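# The Night Bus to Kerik

I only got on the 132 because it was raining and the driver had the heating on. I wasn't going to Kerik. I'd never wanted to go to Kerik in my life (my gran used to say the name as if it were a rash), but my own bus had sailed past the stop in Brakville with its lights off and I'd had enough of February by then.

There were four of us on board. A man asleep with his mouth open, two women sharing a bag of crisps, and me, dripping on the seat. I asked the driver where he turned round.

"I don't," he said, very cheerfully.

Well, you'd think I'd have got off! But my feet were just beginning to thaw, and there was a smell of toast coming from somewhere, and I thought, one more stop.
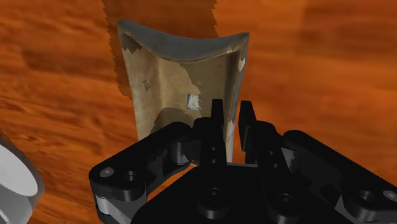
The older of the women told me that one more stop was what she'd said too, back when the fare was still in shillings. She offered me a crisp. It was cheese and onion, perfectly fresh, and I ate it before I'd properly heard her.

We went through Ogola without slowing down. I'd been to Ogola loads of times and it had never had a harbour, but there it was, all lit up, with boats knocking about in the dark. The sleeping man woke, said "Oh, lovely," and went off again. I rang the bell. It made a nice clear ding and the bus carried on exactly as before.

So I had a look at my ticket. I'd paid for a single, and it said 1294 on the front, and on the back, in tiny print, it said *valid until used*. I read that over and over while the rain went sideways down the glass — I'm a slow reader when I'm frightened.
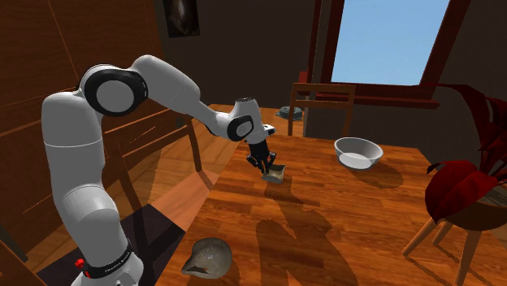

Did I ever get to Kerik? I got there just before it was light, and my gran was at the stop in her good coat, cross as anything, asking why I hadn't brought an umbrella.

She'd been gone since I was at school. I told her so and she said that was no excuse for wet shoes, and she took my arm, and behind us the driver shut the doors and waited with his engine running, in case I changed my mind.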